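Running the microwave demonstration on an open day

Set the bench up on the Friday evening if doors open on Saturday. The routine takes one arm and one operator.
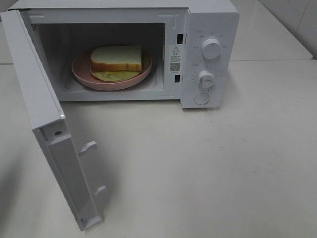 The task is the one used at Isden in March: open the door, take out the plate, put it on the table, close the door. Visitors follow it without being told much, and it fails in ways they can see.

1. Fix the microwave to the table with 2 strips of non-slip mat. A pull on the door will otherwise shift the body and spoil the taught positions.
2. Leave the oven unplugged. The door and knobs work the same without power.
3. Teach the door path as an arc about the hinge. A straight pull loads the wrist. Stop at 90 degrees.
4. Approach the plate level and from the front. Grip the rim, lift 20 mm and withdraw before raising further. Food should lie flat and stay inside the rim where possible.
5. Push the door shut near the latch side, at low speed, until the hooks engage.
6. Run the full cycle ten times before letting anyone in.

If the plate tips during withdrawal, lower the grip point before changing the force. At Tondness we logged 336 cycles over the open day, and most of the stops came from the plate being put back off its mark. Tape a paper ring to the oven floor for the person resetting it.

Keep the barrier up between runs and the stop button with the operator.

Notes by Efraín Cuervo, Trusier workshop. Contact | © Trusier | Back to top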